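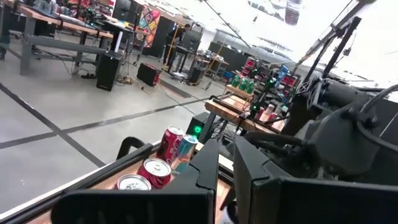 Cans on the bench, from the wrist camera

Print | E-mail this message

Home Archive Threads Subscribe Search

To: rultance-data
From: Shewit Tamiru
Date: 11 Oct 2020
Subject: Re: Can task, how much variety is enough?

Vasilică Neagu wrote:

> We are at nearly 4,000 episodes on the can task and I would
> like to know when to stop. The policy trained on the July data
> does well when the cans start where they did in July. Move the
> group a hand's width and it reaches for the old place. Would
> you carry on as we are, or change how the cans are laid out
> between episodes? Also, Bianca wants to know if failed grasps
> should be kept or thrown away.
>
> Vasilică

I would stop recording the old layout today. More episodes of the same thing will make the numbers look better on your own test set and won't help with the case you describe.

At Vuslow we had the same trouble with the first can set. The operators were quick and tidy, and without meaning to they put every can back in the same spot after each run. Heriberto Flores plotted the start positions and they made a blob you could have covered with a saucer. We now draw the start layout from a list before each episode and the operator has to set it up before the arms are enabled. It slows things down. I would still do it.

Three settings change from one block to the next: where the cans stand, which way the print faces, and whether the shelf frame is on the table.
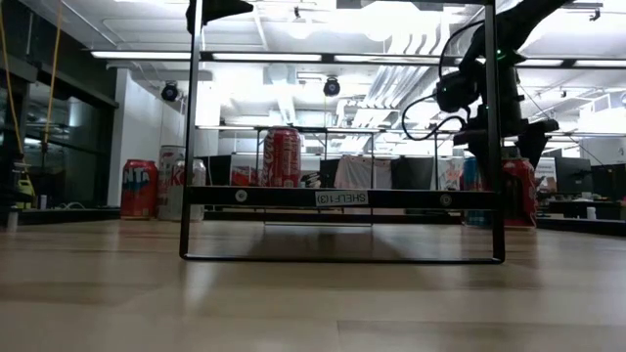

The way the print faces matters more than I expected. A can with its logo towards the camera and the same can with the small print showing are two different objects as far as a young model is concerned. We ask operators to give each can a twist when they put it down and not to line the logos up. People do line them up if left alone.

Keep the shelf blocks apart from the open table blocks in your file names. With the shelf in, the uprights hide part of some cans from the fixed camera and the model has to lean on the wrist view. We mixed the two early on and Veronica Gavrilă spent a fortnight separating them by hand. Grecu's labelling tool can do it now if the block name is in the header, but it can't guess.

For the two-arm blocks we start from a group of 10 cans standing close together in the middle of the table. Close packing is what makes it hard. The fingers have to come down beside a can without knocking its neighbour, and the two arms have to keep out of each other's way over the same small area.

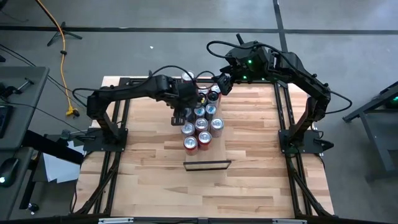 Rultance Data List Vol. 2, No. 10

On failed grasps, tell Bianca to keep them, with a flag. We went back through one block and found 141 episodes marked as failures. A good many were a missed first try followed by a clean second one, and those are the episodes that teach the arm to recover. The only ones we delete are those where a camera dropped out or somebody leaned over the table.

Please also write down the lighting. Lultlow lost a whole set because the blinds were up for half of it and there was no note to say which half.

I can send the layout list and the script that draws from it. It expects the table origin at the front left corner, so check yours before you run it. If your origin is at an arm base you will need to change the offsets in the first few lines.

Shewit

Reply to list | Reply to sender | Print | E-mail this message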